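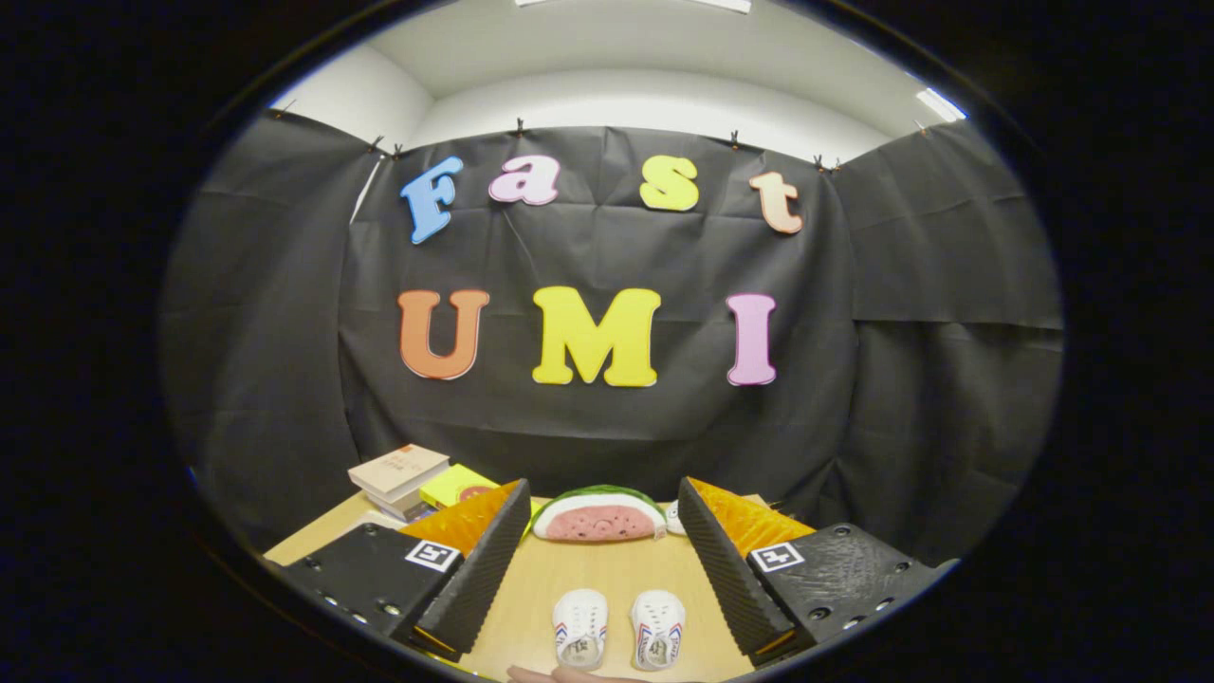
Tiempo de lectura: 2 minutos

Preguntas frecuentes sobre el Club de Fermentos Kesard

¿Hace falta saber algo antes de apuntarse?
Nada de nada. Si sabes cortar una col, ya vas bien. En el grupo hay gente que lleva años con su masa madre y gente que abrió su primer bote en mayo, ¡y se entienden de maravilla!

¿Qué se fermenta en las sesiones?
Depende de la temporada. En otoño e invierno tiramos mucho de chucrut, kimchi y nabo encurtido; con el calor llegan los pepinillos, la kombucha y el kéfir de agua (el de higos secos tiene ya su pequeño club de fans). Cada cual se lleva a casa lo que prepara.

¿Cuánto cuesta?
La sesión suelta son 28 euros y para socios, 24. Incluye verdura, sal y un bote de litro. Si traes tu propio bote, que sea de boca ancha y con cierre de goma.

¿Cuánta sal hay que poner?
La pregunta estrella. Para el chucrut usamos un 2 % del peso de la col ya limpia: 20 gramos por kilo. Pésala siempre, porque una cucharada de sal gorda y una de sal fina no pesan lo mismo ni de lejos.

Me ha salido una capa blanca en el bote. ¿Lo tiro?
Si es una película fina, lisa y mate, seguramente son levaduras kahm: se retira con una cuchara limpia y se vigila que la verdura quede bien sumergida. Si tiene pelusa o es verde, negra o rosa, a la basura entero. Ante la duda, también.

¿Por qué mi kimchi no burbujea?
¡Paciencia! Por debajo de 18 grados la cosa va lenta. Déjalo un par de días más fuera de la nevera y pruébalo – el sabor ácido dice mucho más que las burbujas.

¿Quién da los talleres?
Casi todos Erasto Biwott, que aprendió a hacer leche fermentada con su abuela y se emociona igual hablando de lactobacilos que de recetas. Los de masa madre los lleva Goicoechea.

¿Puedo ir con niños?
Sí, a partir de ocho años y con un adulto. Amasar col con las manos les encanta.

¿Cuándo es el próximo intercambio de cultivos?
El 19 de noviembre, a las seis de la tarde. Trae tus gránulos de kéfir o tu madre de vinagre en un tarro etiquetado – con nombre y fecha de la última alimentación, por favor.

¿Cómo cancelo una plaza?
Escribe desde tu ficha de socio hasta dos días antes y te guardamos el importe para otra sesión.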